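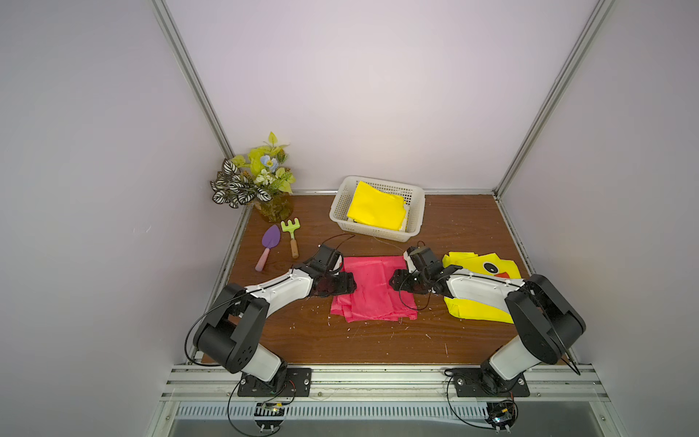
Search this site Go

Gruro's two-armed folding kit goes on sale in December

Posted 7:40 a.m. by Jörg Baumgart

I've been bugging the people at Gruro for months about when regular folks could buy their tabletop folding setup, and this morning I finally got an answer: December, and you can get on the list now. They're calling it the Nesatetti (I had to ask twice how to say it), and it's a pair of arms on one front rail with a gripper on each, sold to small shops and schools that want to teach a machine to handle cloth.

I went over to their place on Brastorwood to see one working on kids' clothes, and I'll admit I stayed a lot longer than I meant to. Cloth is hard! A box keeps its shape when you grab it and a little shirt doesn't, so the two arms have to agree on where the thing is before either one does anything useful. Gruro ships the kit with 26 practice routines, mostly pick up, spread, fold and stack, and you can record your own on top of those.
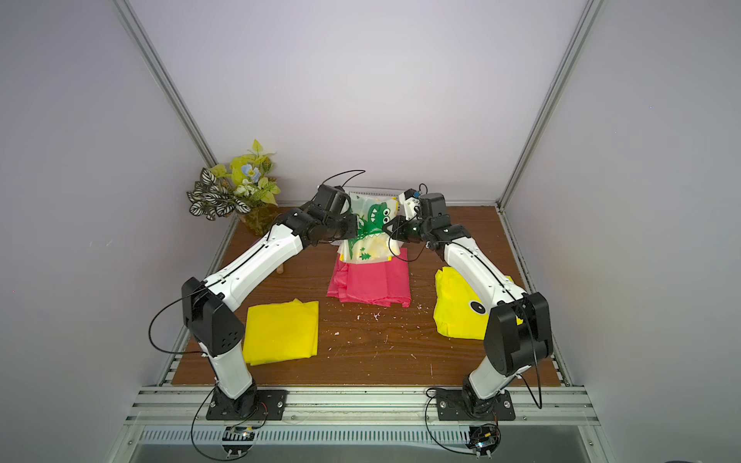
Page last changed: December, 4:26 p.m.

I like the crocodile one best, and I'd like one in my size. Thin stuff like that is what I'd want to try first if I were buying, because my own laundry pile is full of it and I fold it badly.

Now the part you'll want to know. The kit comes in 7 boxes, and the price on the order sheet is $1,859 for the early batch, arms and rail included. You bring your own table and your own computer. Only 40 kits are in that first batch, and Gruro wouldn't tell me how many are already spoken for (I asked, I got a smile). Repairs and spare grippers go through Villaseñor, the parts shop across the street, which makes me feel better about it than mailing an arm to who knows where.

A few gripes. The setup guide I was shown jumps from bolting down the base plates straight to running a routine, with almost nothing on cables in between, and I think a lot of first-time buyers are going to get stuck right there. The warranty sheet wasn't ready either. Gruro says both will be fixed before anything ships, and I'll add the warranty terms to this page when I get them.

If you want in on the early batch, you sign up at the Brastorwood front desk or by phone. No deposit until your kit is packed.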